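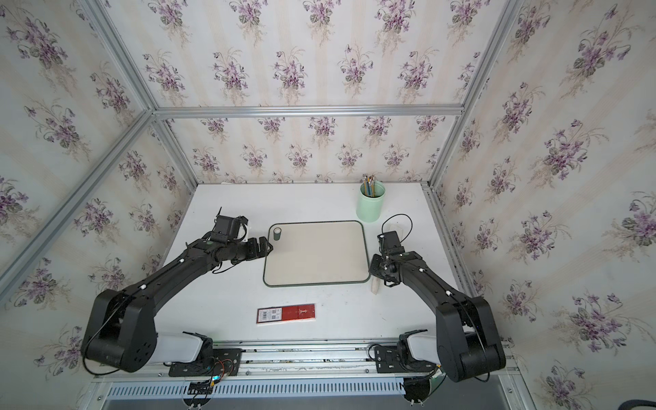

Section 4. Hanging patterned paper with the Flasivach paste

Read this section to the end before you mix the paste. The Flasivach paste is made for paper wallcovering with a repeating pattern. For vinyl, please see Section 6.

4.1 Before you start

1. Check that all rolls carry the same batch number. If one roll is different, put it aside for a place behind furniture.
2. Remove old paper and wash the wall with clean water. Let it dry for one night.
3. Fill holes with Stekex filler and sand them flat. Small bumps will show through light-colored paper.
4. Switch off the power for the room at the main panel, and take off the covers of sockets and switches.

CAUTION: Do not put the covers back before the paste is dry. Wet paste can conduct electricity.

4.2 Mixing

1. Pour cold water into a clean bucket up to the line printed on the packet.
2. Add the powder slowly and stir all the time.
3. Wait 20 minutes, then stir again. The paste must be smooth. Throw it away if it still has lumps.

Note: The mixed paste stays good for 2 days in a closed bucket. Do not add new powder to old paste.

4.3 Cutting the lengths

1. Measure the wall from ceiling to baseboard in three places and take the largest number.
2. Add 4 inches for trimming, two at the top and two at the bottom.
3. Cut the first length. Lay the second one next to it, move it until the pattern meets, and only then cut.
4. Write a number and an arrow for "up" on the back of each length with a pencil. With flower patterns it is easy to hang one upside down.

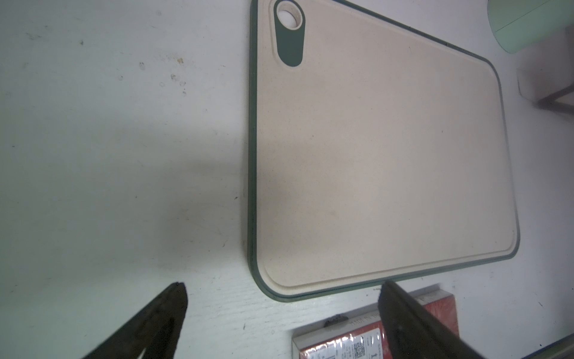

Can I paste two lengths before I hang the first one?
Paste only one length at a time if you work alone. With a helper you may paste the next one while the first is soaking, but no length should soak longer than the time on its label.

4.4 Hanging

1. Draw a vertical line on the wall with a level. Do not trust the corner of the room.
2. Hang the first length along this line and brush from the middle to the sides.
3. Slide the next length against it until the pattern meets at eye level.
4. In an inside corner, let the paper go around by half an inch, cut it, and start the next wall with a new vertical line.
5. Wipe paste from the face of the paper with a damp sponge. Do not rub.

Keep the windows closed and the heating low until the next day.

Text: Mihret Gashaw. Checked by Lieven Vanhove, Cangate workshop.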